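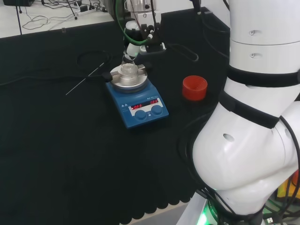 29 Nov 2018. Student automation project, bench 2, entry by Yoon-hee Won. Goal for this block is still the same: one arm places glassware on the stirrer and adds solids or liquid from the red cup, and a person only starts the program. Both displays on the hotplate read OFF in this picture. The probe is lying on the cloth left of the unit. Its coiled cable needs to be outside the keep-out box before anyone edits the left approach path.

Waypoint file was renamed again. Use song_259, not song_141. The 141 file has the old table height from August and will put the wrist too low over the heating block. Hyun-seo Tak deleted it from the control laptop, but there is a copy on the Gronico drive that I can't remove without the admin login.

Funnel pose: taught by hand, then saved as joint values. Cartesian targets gave two different elbow solutions depending on the start pose. Joint values are less convenient to edit, but the path is the same each time. Finger closing force left at default. Settle time before release set to 2,000 ms. 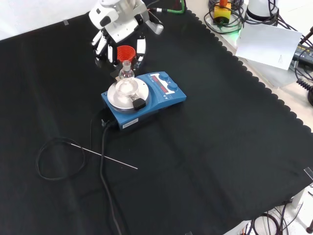 Release height is still open. Hyun-seo wants to lower in small steps and stop on a current threshold. I would prefer a fixed height and a check of the neck position from the side camera. We agreed to write both as separate functions and compare them on the same flask.

Vial routine is split into pick, lift, carry, hold, lower. Each step logs its own start and end time. The Besix logger drops a line if two steps end in the same tick, so I added a short wait between carry and hold.
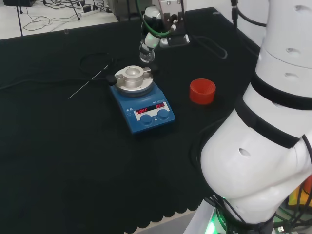
Lower is not merged yet. Open items: confirm block center in the base coordinates, rename the gripper states so they match the Ultora script, print the new start checklist for the class.

We use cookies to remember your settings and count visits to this notebook. Accept / Manage preferences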